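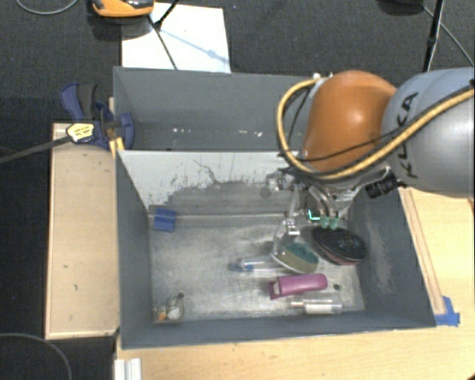 Subject: Re: [sorting-list] Gray bins for small household things

From: Mercy Were
To: sorting-list

Pallavi Kashyap wrote on Friday:
> We are down to the last of the household stock and I keep finding
> odds and ends that don't belong to any shelf. Do they all go in the
> deep gray bin, or should I start a second one? Also, the bin is
> getting pretty scratched on the bottom. Is it time to replace it?
>
> One more thing. The sheet from Grusora says small items go in by
> size, but the Kirui sheet says by room. Which one are we using?
>
> Pallavi

Hi Pallavi and all,

One bin is fine for now. There is only a small assortment in it and the walls are high, so nothing is going to roll out. If it gets to where you have to dig to reach the floor of it, start a second one and put both on the same line of the stock sheet.

On the scratches, I would keep it. The floor is scratched and smudged and has those cloudy patches, and the light coating on the far wall is flaking along its lower border. None of that matters for boxed or wrapped things. I would not put loose cloth or anything for the kitchen in there until somebody has wiped it out, as bits of the coating could end up on it. There is also a thin dark line running down that same wall. I don't know if it is a crack or a mark. Run a fingernail over it next time the bin is empty, and if it catches, tell me and I will put in for a new bin from Grekum with the November order.

Use the Kirui sheet, by room. The Grusora one was for the old shelving and I should have taken it off the wall months ago. Please recycle it if you see it.

For things that don't fit a room, such as the small blue square one in the far left corner, write "misc" on the sheet and leave them where they are. I would like to go through the misc items all at once. Last time we did them one by one and it took five of us most of an afternoon.

The last number I have on the stock sheet is 1137, so please carry on from there. Six lines on the page before have no room filled in. If those are yours, can you add them before Friday?

Gritia is collecting the full bins at 5 as usual. This one can stay behind.

Thanks,
Mercy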